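Rules for robots that help out (and for the people near them)

by Stella Biwott, for the Herham junior science pages
March 20, 2018

Right, quick one this month. Lots of you wrote in asking if robots have rules. They do! Loads. Some are for the robot, some are for the people who build it, and a few are for you.

## Who makes the rules?

Grown-ups who worry for a living, mostly. Engineers, safety people, people who run factories and hospitals. They sit down together and argue about what a safe machine should do, then write it all out. When enough of them agree it's called a **standard**. A standard is a bit like the rules of football. Everybody plays to the same ones, so a robot built in one town is as careful as a robot built in another.

Standards are long and very dull to read. So the workshop at Skunden, where I go on my writing days, has a short list on the wall by the door. It's got 11 rules. I've picked the best ones.

## Rule: go slow near people

A fast arm is a heavy arm. Well, it isn't heavier, but it hits harder. Try it with your own hand on a cushion. Slow push, nothing much. Fast push, thump. So when somebody's close by, the robot has to slow right down. Further off it can speed up a bit.

## Rule: everyone knows where the stop button is

Big. Red. Easy to reach. You press it and the robot stops moving, no questions, no finishing off what it was doing. At Skunden you have to point to it before your allowed in the room. Every visit. Even me, and I've been going since December.

And you never get told off for pressing it. That's a rule too. If you thought something looked wrong, you were right to stop it.

## Rule: hold things gently

Robot fingers don't feel things the way yours do. Some have sensors, some have hardly any. So how hard should they squeeze? Depends on the thing. An egg, hardly at all. A tin of beans, more. Clothes are funny ones, they don't break but they do stretch and snag, and they never lie the same way twice. A shirt can be flat and tidy or it can be a big scrunched lump, and it's still the same shirt.

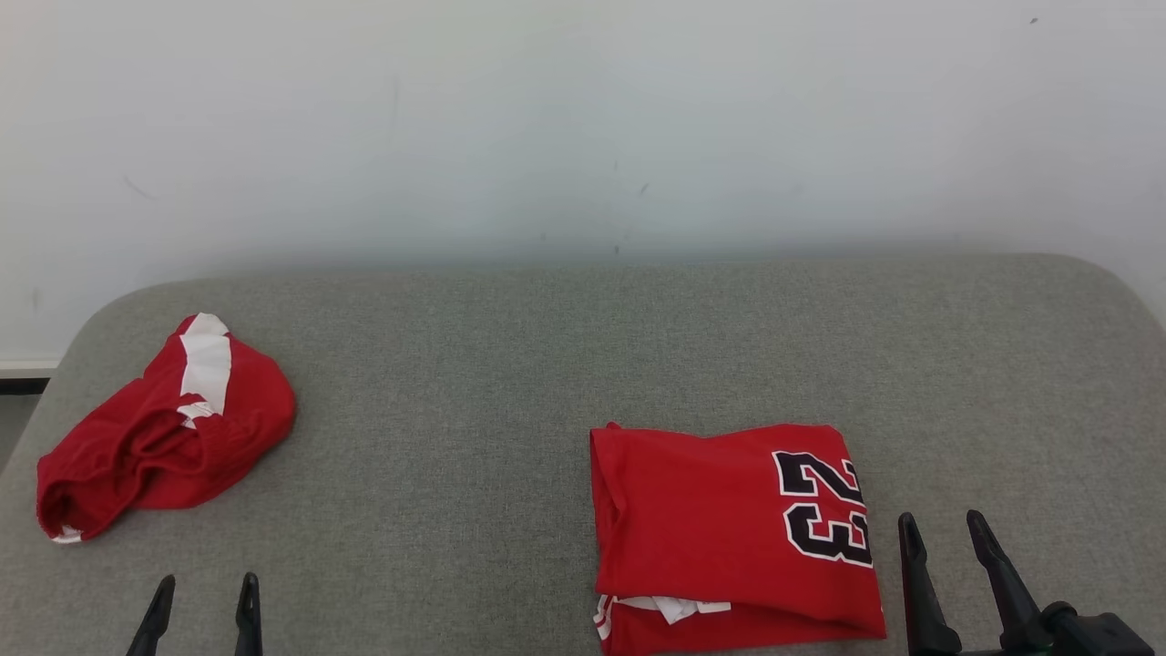 So the rule goes: start soft, squeeze a little more only if it's slipping, and let go straight away if something pulls back. Something pulling back might be a person! Or a sleeve caught on a chair. Either way, let go.

Pulla is the name of the practice program they use for this. In Pulla a robot has to pick up the same sock 10 times without tugging too hard. One bad tug and it goes back to the begining. Harsh, but that's practice.

## Rule: keep the space clear

Before the robot starts, somebody looks over the place it'll be working. Cups off. Phones off. Cat off. Robots can get muddled by extra stuff, and a cup of tea near an elbow is bad news whoever the elbow belongs to.

## Rule: write it down

If anything goes wrong, even a tiny thing, it goes in the log book. What happened, what the robot was doing, who was there. The Skunden book had 27 notes in it last time I looked. Most were small. "Dropped a glove." "Stopped for no reason, restarted, fine." Boring notes are good notes. They help people spot a problem while it's still little.

## What about your rules?

If you ever get to visit a robot:

- Long hair tied back, dangly scarves off
- Stay behind the line on the floor
- Don't reach in to help. I know. It's dropped something and you want to pick it up. Wait till it's stopped.
- Ask before you touch
- Say if you're not happy about something

## Have a go

Play robots with a friend. One is the robot, eyes shut. One gives the orders. The robot has to pick up a jumper and put it somewhere else, doing ONLY what it's told. Agree a stop word first (ours was "Shirima") and the robot must freeze the second it hears it.

Then write three rules that would've made it go better. Send them in by the 31st, and put your age on please, half of you forgot last time.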